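Sealing a light wood table top
Multico forums > Furniture and finishes

drulin429
Posted March 12, 2020
I picked up a table in November and the top looks like bare wood to me. It's light colored and I want to keep it that way. I have a can of Gallagher water-based clear in the garage. How many coats for a work surface?
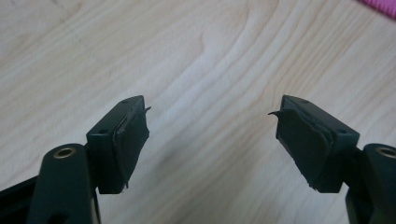
roveo_rd
Three coats, light sanding between each. I did my bench that way and it stayed pale. Oil will turn it yellow.

pinebox7
Disagree on the oil. Hardwax oil barely changes the color and you can fix one spot without stripping the whole top. Water-based clear scratches and then you're sanding everything.

roveo_rd
Mine has gone nearly 7 years without a redo.

drulin429
I already own the clear so I'll try that on the underside first. What grit between coats?

pinebox7
320. Wipe the dust off before the next coat.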